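Robot hand dropped key cards without noticing, and the fix is now out

The hotel check-in robot being developed by Prarnia will be back at full speed by Wednesday, after the team tracked down a fault that had it letting go of key cards partway through a handover and carrying on as if it still had them.

The fault first showed up in April during a long practice run. The robot would take a card, lift it, turn toward the guest's side of the table and open its fingers with nothing in them. In a run of 700 handovers, 18 ended that way. A small share, sure, but this is a machine meant to work inches from people, and Prarnia stopped all fast motion the same afternoon.
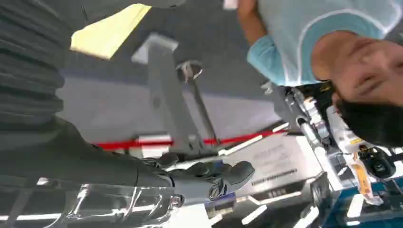
Denise Mellor, who runs testing for the project, had the job of working out what the hand thought it was doing. She and Declan Treloar went back through the logs line by line, then moved on to slow handovers with someone close by watching every move. It's patient work! A tester in a light blue T-shirt leans right in over the workspace, eyes down toward the robot, with a red barrier rope across the area behind. At that range you pick up things the logs miss, and what they picked up was a tiny delay between the thumb closing and the grip signal arriving.

Cards turned out to be a wonderfully mean test. They're thin, they're stiff, and they slide. A cup or a box gives the fingers plenty to push against, so a late signal hardly matters. With a card, the software was reading the fingers pressing on each other as a good hold, and by the time it checked again the card could be on the floor.

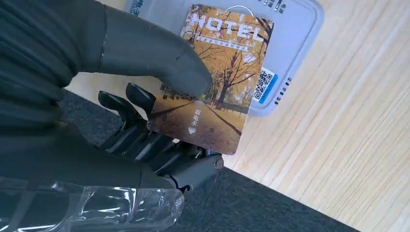
A key card held between the thumb and two fingertips. The characters 取电卡 mark it as the kind that switches on the power in a hotel room.

"I was so happy when we saw it on the graph," said Mellor. "We'd been blaming the fingertips for days, and I had a whole drawer of new ones ready to go."

The repair is mostly software, written by Tegwen Probert at Arkeck, the small firm that supplies the grip controller. The hand now has to confirm its hold twice before the arm is allowed to move, and again just before it lets go. If any of the checks fails, the arm stays where it is until a person clears it.

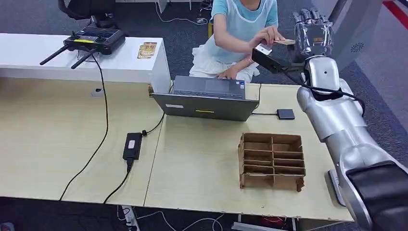
Probert's update adds up to 900 milliseconds to each handover. That sounds slow on paper, but the testers say it feels better from the other side of the table, more like being handed something by a person who is paying attention. Marijke Geerts, who took a lot of turns as the guest, said she'd stopped snatching at the card.

There was a second problem hiding behind the first, and it's the one the safety people cared about most. When a card went missing, the robot sometimes tried to finish the move by reaching farther forward. It never touched anyone, but the reach has now been capped in the controller itself, so no later change to the handover program can undo it.
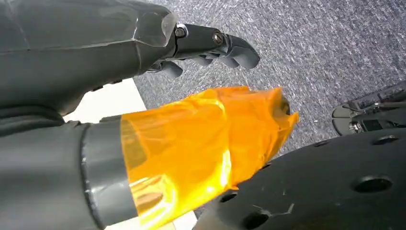

Pauline Bunting, who reviewed the incident for Prarnia, has asked for 5 more practice sessions at reduced speed before the limit comes off. She also wants dropped cards logged as safety events from now on, where before they went down as ordinary misses.

Probert is already looking at whether the double check can be made quicker without losing anything, and she'd love to try it on paper receipts next. Those bend, so everyone is expecting a lively week. Prarnia will post the results on its project page, along with the full list of handovers that failed.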